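Workshop Tips: Caring for a Small Desktop Inkjet Label Printer

Posted 5/3/19 by Milagros Layug

These notes apply to desktop label printers with liquid ink cartridges, such as the Arkcombe units many home workshops use. Thermal printers have no ink path and need different care.

Printhead

Print a nozzle check before any job longer than 20 labels. If lines are missing, run one light cleaning cycle, wait ten minutes and print the check again. Do not run more than 4 cycles in a row. Each one pulls ink through every color, and the waste pad fills quickly.

If a nozzle stays blocked, place a lint-free pad dampened with distilled water under the head and leave it overnight. Tap water leaves scale. Alcohol can attack the adhesive around the nozzle plate on some heads, so check the manual before using it.

A printer that sits idle should print one small color patch a week. My own unit stood unused through March and took most of a black cartridge to recover.

Label stock

Use coated stock marked for inkjet. Laser stock has a harder surface and the ink stays on top of it. Keep opened rolls in a zip bag, flat on their side. Rolls stored on end develop a soft edge that catches in the feed slot.

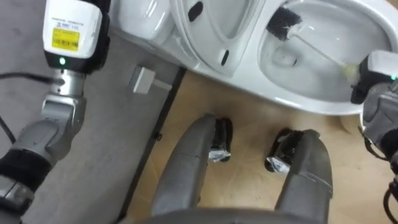
Small barcodes are the hardest test of a label printer. Dark ink spreads into the gaps between the bars, and a scanner then reads nothing. Print at the highest quality setting, at 100 percent scale, and let the sheet dry before it is cut or wound. Colored stock is usable if the contrast is high: dark lines on yellow, like those on the small label on the white module, are a sound combination, while red bars on white fail with many scanners. Leave a blank margin at both ends of the code.

Applying labels

Wipe plastic and painted metal with isopropyl alcohol and let the surface dry. Press from the center outward. On a curved surface, run the bars around the curve like the rungs of a ladder so that each bar stays straight.

Waste pad and counter

The counter on my printer gives a warning at 3,000 pages. I replace the pad at that point and wear gloves to do it. Used pads go in a sealed bag.

Cartridges

Store spares upright in their wrappers. Yap refills have worked in my unit, at 700 labels per black cartridge on plain text. Write the opening date on the cartridge with a marker.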